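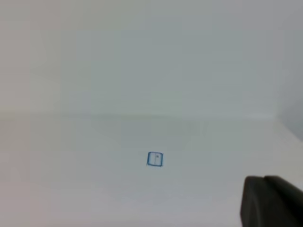
What stroke do I need on a parallel gripper for small blocks?

Block width plus 8 mm, split evenly between the fingers. More only slows the close.

hina_afridi
Disagree with the 8. The Luladon wrist mount lets the camera drift on fast moves, and my grasps land off by more than half of that. I run 20 mm of clearance.

prelcombe
Fix the mount then. Extra stroke hides a calibration problem.

hina_afridi
Recalibrated Sunday. Same drift on the Hividetti arm, none on the Sethi. Same gripper, same camera, same 20 test poses.

A_Rind
Which controller firmware? The Hividetti one filters joint feedback by default. With the filter on I see lag of up to 145 ms between image and pose. Looks exactly like a loose mount.

prelcombe
That would show in the timestamps.

A_Rind
Not if the driver stamps on arrival. Check that first.

hina_afridi
It stamps on arrival. Turning the filter off tonight, will post both logs. Keeping my clearance until then.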